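Chapitre 3 — Symétries des motifs plans

3.1 Rappels
Une isométrie du plan conserve les distances. On distingue les translations, les rotations, les réflexions et les réflexions glissées. Un motif est dit périodique s'il est invariant par deux translations de directions indépendantes.

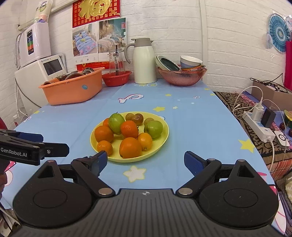

Le groupe ponctuel d'une figure est l'ensemble des isométries qui la conservent en fixant un point. Pour une étoile régulière à n branches, c'est le groupe diédral d'ordre 2n. Sur une nappe imprimée d'étoiles blanches et jaunes, la couleur intervient : une isométrie qui envoie une étoile blanche sur une jaune ne conserve que le dessin — on parle alors de symétrie colorée. Le disque, comme le contour d'une assiette ronde, admet une infinité d'axes.

3.2 Exercice
Un pavage carré compte 3 616 mailles de 900 mm² chacune. Calculer l'aire totale, puis le côté d'une maille.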